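# The Winter My Hands Gave Up

It started with a sweater. I was pulling a sleeve over my knuckles one morning in February and the wool caught — on me. On my skin! I looked down and the back of my right hand had that fine gray crosshatching you see on old saddles, with a couple of red splits near the thumb that stung every time I squeezed a lemon.

I've written about faces for so long that I'm a little embarrassed by how long it took me to think about hands. I own four serums for the area under my eyes. For my hands I owned a tube of something from a hotel.

So I called Myrto Kouris, who has been doing manicures for 7 years out of a second-floor studio called Stillum and has probably held more dry hands than anyone in the county. She didn't even let me finish. "How hot is your water?" she asked. Hot, I said. Very hot, it's winter. "And what do you put on after?" Well, sometimes nothing. There was a long pause on the phone (I could hear somebody's nails being filed), and then she told me to come in and bring whatever soap I had at the kitchen sink.

The soap was the first thing to go. Mine was a dish soap, and I'd been washing my hands with it maybe a dozen times a day because it was there and smelled like grapefruit. Myrto swapped it for a plain cream wash with no scent at all, which I found terribly boring for two days and then stopped noticing. She also made me turn the tap down to lukewarm, and that one I still grumble about.

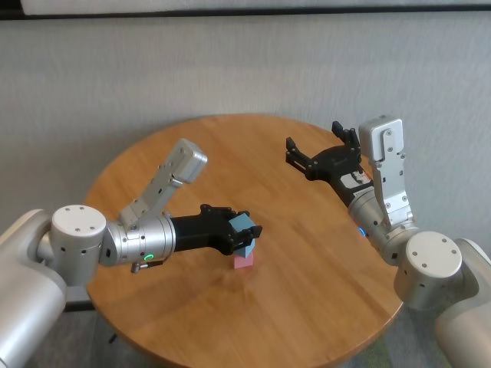
Hand cream is where I got properly carried away. I bought a tub of Padurine, which is thick and waxy and comes with a little spatula I lost immediately, and a pump bottle of Stodevix, which is thinner and sinks in fast enough that you can go back to typing. My plan was one for night and one for day, and mostly that has worked. The trouble with the waxy kind is that you leave prints on everything. My own table is wood with the same honey-brown finish and visible grain as the round one in the photo, and for a week it had a greasy palm mark right where I rest my hand to read. Now I put the heavy stuff on in bed, under cotton gloves, looking like a very tired magician.

Svitlana Pasichnyk, my neighbor, thinks all of this is nonsense. She uses a beeswax balm her aunt used to make, and now that her aunt's hands are too sore for stirring pots she orders it from a tiny outfit called Semeniuk. It comes in a flat tin of 50 grams and costs less than my lunch. I tried hers on one hand and Padurine on the other for a week, left and right, and I'm sorry to report that I couldn't tell them apart. Svitlana has brought this up every time I've seen her.

A few small things I've kept doing. I put cream on while my hands are still a bit damp, so it spreads further. I wear rubber gloves for dishes, even for one pan. Sunscreen goes on the backs of my hands before I drive, and whatever is left over goes on my wrists. And I stopped picking at the skin beside my thumbnail — okay, I've mostly stopped.

The splits closed up by the second week. The crosshatching took longer, and on very cold mornings I can still see it if I tilt my hand toward the window. Myrto says if cracks ever stay open or start to look angry I should quit shopping and go see a doctor, and she made me promise to put that in here. She's booked me again for the end of the month, and I'm supposed to bring the cotton gloves so she can see whether I've been wearing them.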